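Comparing Two Grippers for Desktop PC Disassembly
Bernadette Deschamps, final report, 5 May 2025

Goal was to compare two grippers on one arm, pulling parts out of an old tower. Gripper A = the Clariveo parallel jaw. Gripper B = the Zeng linkage fingers. Same arm, same table, same speed limits. Parts picked: hard drives, RAM, drive latch.

Tower goes on its side with the panel off, fixture tray next to it.

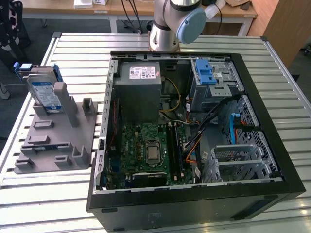 Fig. 1. Work table with open tower, fixture tray and arm.

We ran 173 attempts total, split over both grippers. Wrist camera was on for all of them. Fixed camera alone wasnt enough, couldn't judge depth inside the case. Narrow gaps were the hard part for both grippers.
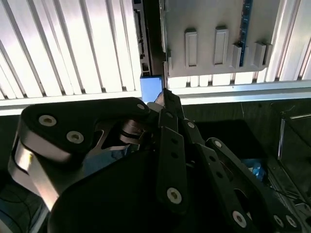

B does better there, the tips are thin enough to get between panels. Downside is the linkages block a lot of the wrist view, so you end up steering half blind on the last 12 mm. A keeps the view clear but the jaws hit the chassis. Tried A at 40 N and it slipped on the drives anyway, 90 N was fine but we didnt want to use that on RAM.

Drives into the tray went okay with both. Mostly a matter of teh approach angle.

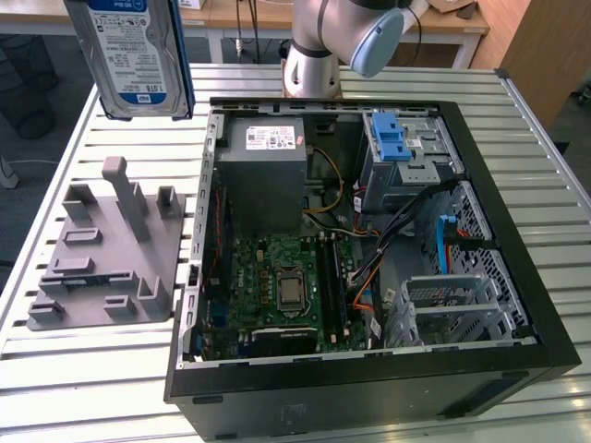 Hillport Robotics Club, Manipulation Team

Still to do in June: new pads for A, move the wrist camera up to 12 degrees, rerun the RAM picks. Logs are in the Mallholm folder.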